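Zundevitz adds pretend-kitchen table to its play library

Borrowers can take home plates, pans and play food from January

Zundevitz, the toy-lending library on Tshabalala Street, is adding a pretend-kitchen collection to its shelves. Members will be able to borrow the pieces as a full set or in small bags, and children can try them at a table in the front room before anything goes home.

The collection covers dishes, cups, cookware and play food. It was put together over 11 months from donations and from stock bought with a grant from the Wustus Fund, which pays for play materials in neighborhoods without a toy store.

"Families kept asking us for kitchen things," said Elmarie Mabaso, who runs the lending desk. "We had puzzles and building blocks, and we had one box of plastic vegetables that was always out. When it came back, the next family was usually waiting for it."

Mabaso said the table is laid out without a plan. Children move the food from plate to cup to floor, and staff put it back at the end of each session.

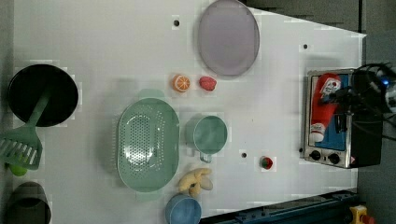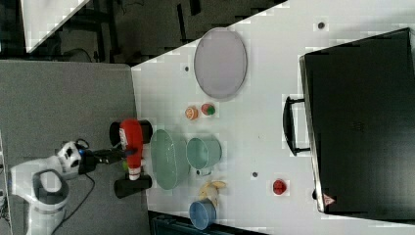 The white play table with its large oval plate, green mug and play food. Photos: Zundevitz

Full sets may be kept for six weeks. Small bags, which hold either dishes or play food, may be kept for two weeks and renewed once if no other member has asked for them. There is no added charge for members. Households that have not joined can do so at the desk or by mail.

Every piece is washed and checked when it comes back. Parts that are cracked or have sharp edges are taken out of the collection. Families are asked to return dishes and food in the bag they came in, with the packing card, and to tell staff about anything missing. Lost pieces are not billed the first time.

The library recommends the collection for children ages three and up. Some of the food pieces are small, and families with a baby or toddler at home should ask at the desk for the large-piece bag.

Zundevitz will also hold a weekly kitchen hour during the winter session. Up to eight children can take part at a time, each with an adult. Places are given in order of arrival, and there is no sign-up sheet.

The library is still looking for a few items, mainly play bread, small bowls and wooden spoons. Used pieces are welcome if they are clean and whole. Donations can be left at the desk during opening hours or at Zarnik Hardware next door, which has agreed to keep a bin by the register. Cloth food and battery-powered toys cannot be accepted.

About Zundevitz
Zundevitz is a member-supported toy library. It lends toys, games and puzzles to families and child care homes.

Press contact: Elmarie Mabaso, lending desk, Zundevitz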